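Notes on Collecting Demonstrations, Part 2: Cabinets

Monday, February 19, 2018

Part 1 covered mounting and calibration. This one is about what gets recorded and what gets thrown out.

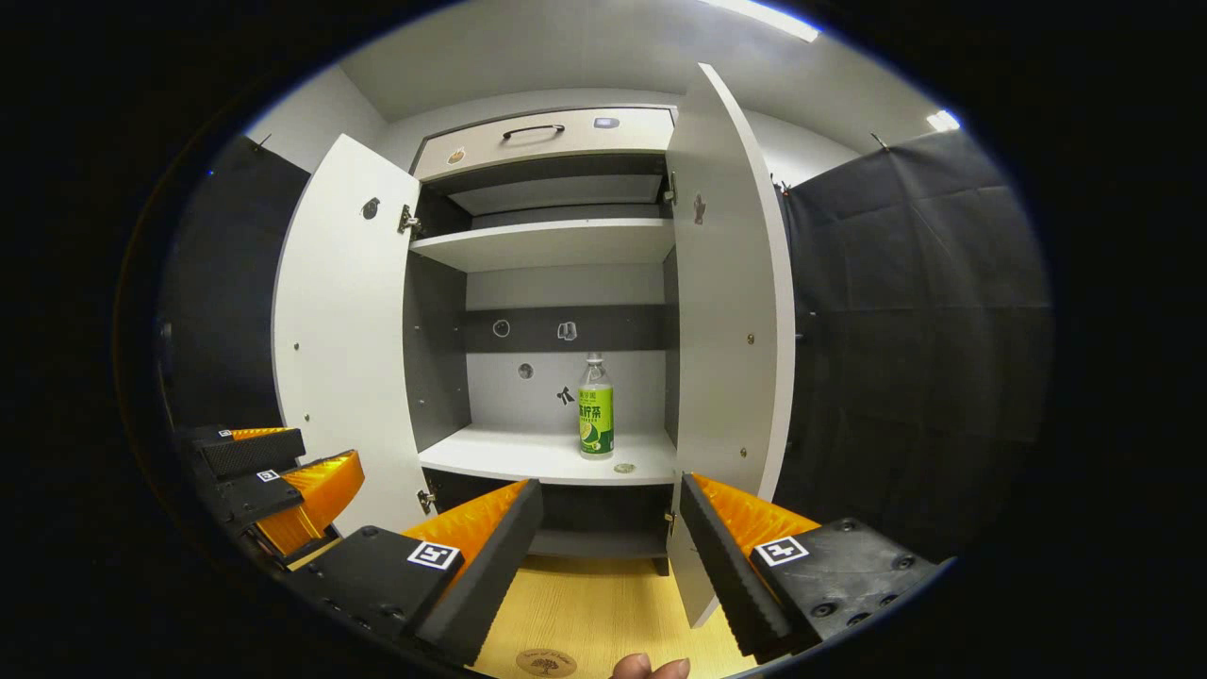 The target for this task is 400 accepted demonstrations of a two-door cabinet with one bottle on a shelf. Accepted is the word that matters. A demonstration is one continuous recording of a person carrying out the task with the hand-held grippers, start pose to end pose, with the fingers tracked the whole way. If the tracking drops out, the recording is rejected. If the person talks to someone and stops moving for a while, it is kept, but flagged, and the pause is trimmed before training.

The task splits into three segments: open the doors, reach in and grasp the bottle, bring it out past the door edges. I label the segment boundaries by hand. I tried to detect them from finger width alone and it failed on the doors, where people often push with a closed gripper. Finger width says nothing useful there.

Tracking

Each gripper has square black-and-white markers on the finger bases. The opening width is computed from the distance between the markers on the two fingers, after correcting for lens distortion. The correction is large near the bottom corners of the picture, where the markers happen to sit. My first version used the factory lens values and reported a different width for the same opening depending on which gripper was used. Harish Kulkarni suggested calibrating each unit separately with a set of spacer blocks, and that removed most of the error. What is left is smaller than the play in the finger joints, so I have stopped chasing it.

Camera pose is a separate problem. White doors, white shelves and a grey back wall give a tracker very little to hold on to. When the gripper goes deep into the cabinet, most of the view is flat paint. The pose then drifts, and after the hand comes back out it jumps. Our filter rejects any recording with a jump above the threshold. On the first day this was the largest single cause of rejects, well ahead of operator mistakes.

Two changes helped:

Start every recording with a slow sweep across the full cabinet, including the floor line and the drawer handle. This gives the tracker a map before the hard part.

Keep the approach speed down until the fingers are past the doors. Fast entry plus a change in brightness inside the cabinet produced blurred pictures, and blur over blank surfaces is the worst case.

Lighting

The ceiling light stays on and exposure is locked at the start of each session. Auto exposure brightened the lower compartment nicely and washed out the doors at the same moment. With a locked setting the lower compartment is dark, and I accept that. The model needs consistent pictures more than it needs pretty ones.

Variation

This is where I was careless in November. The first cabinet set was recorded by one person, me, with the bottle in nearly the same place every time. The policy learned a fixed reach. Move the bottle to the other end of the shelf and the arm went to where the bottle used to be, closed on air, and carried out the rest of the motion.

The current plan varies bottle position, starting distance, door angle and operator. Bottle positions are drawn from a printed list before the session. People asked to "put it somewhere random" put it toward the middle. Door angle is varied too, including runs that begin with both doors already open and contain only the grasp and retreat. Those are short and cheap to record, and they give the model more examples of the segment it gets wrong most often.

Two-handed recordings are stored as a pair with a shared clock. If either side fails the filter, both are dropped. I considered keeping the good half for single-arm training. The trouble is that the good hand is usually waiting for the other one, and a single-arm model trained on that learns to wait for nothing.

Storage and naming

Raw video goes to the Irkbridge server at the end of each session. File names carry the date, operator code, gripper side and a running number. Do not reuse numbers after deleting a reject. I did, and spent an evening matching left-hand files to the wrong right-hand files.

The drawer is not part of this set. It needs a hooked grasp on the handle and a straight pull, and the present fingers slip on it when they come in at an angle. I want to test a different pad shape first. Part 3 will cover that, along with the script I use for trimming pauses, once it stops cutting off the last few frames of the grasp.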